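Repointing an Old Brick Wall with Lime Mortar

If your building went up before the first war, chances are good the bricks were laid in lime, and they'd like to be repaired in lime too. I learned this on the back wall of the old schoolhouse on Carroll Street, where a well-meaning patch of hard cement had popped the faces off a whole row of lovely soft brick. So take your time with this one, and make yourself a pot of coffee first!

Start by raking out the loose joints to twice their height in depth. Use a plugging chisel and a light hammer, and please leave the angle grinder in the truck. Brush the dust out from the top down, then mist the wall the evening before and again right before you fill.

Mix one part lime putty to three parts sharp sand. Keep beating it well after you think it's done (your arms will complain, mine always do) until it hangs on an upturned trowel. Press it in firmly with a narrow pointing iron, packing the deepest spots first and letting them stiffen overnight.

Once the face is thumbprint hard, tap it with a stiff bristle brush. Then hang damp burlap over the work and keep it damp for 5 days, longer if it's windy.

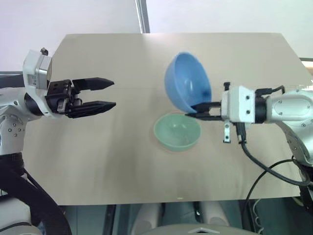 Rakiya Akpan: I did my north gable in May and gave it 14 days under the burlap, misting morning and night. No cracks so far, but the sand I bought first was much too fine and I had to rake out a whole section again.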